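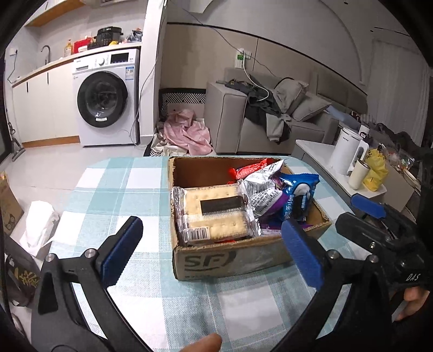

Packaged snacks in an open cardboard box, with a clear packet of crackers at the front left.

Snack box

A snack box is a container, most often of corrugated cardboard, used to hold individually wrapped foods such as crackers, cookies, chips and candy. The term covers both boxes sold already filled and used shipping boxes that a household or office keeps for the purpose.

Contents

Typical contents are dry goods that keep at room temperature. Crackers are usually sold in flow-wrap, a tube of plastic film with crimped ends and a seam along the middle. Many have small holes, known as docking holes, which let steam escape during baking and keep the cracker flat. Chips and puffed snacks come in upright bags with a serrated top edge. These take up more room for their weight than flat packets do.

Packing

Flat and rigid packets are generally laid against the walls of the box, and taller bags are stood on end at one side. Brittle items are placed on top. A box that is opened often is seldom filled completely, as some free space makes it easier to reach the lower layers. Reused boxes tend to wear first along the upper edges and flaps.

Commercial boxes

Filled snack boxes are sold by subscription and to workplaces. The Kukix company began selling mixed boxes to offices in Plernach in March, under a plan drawn up by Lionel Courtois, and had 483 customers by Sunday, August 25, 2024. Its standard box holds 16 packets and weighs nearly 600 grams. A smaller box for schools is packed at the Chauvin warehouse. The competing Plallarier box is divided by cardboard inserts into three sections.

Storage

Snack boxes are kept in a dry place away from direct sunlight. Opened packets are resealed or moved to an airtight container. Date labels are printed or stuck on each wrapper, and older packets are normally placed at the front.

See also
Care package
Corrugated fiberboard
Flow wrapping
Vending machine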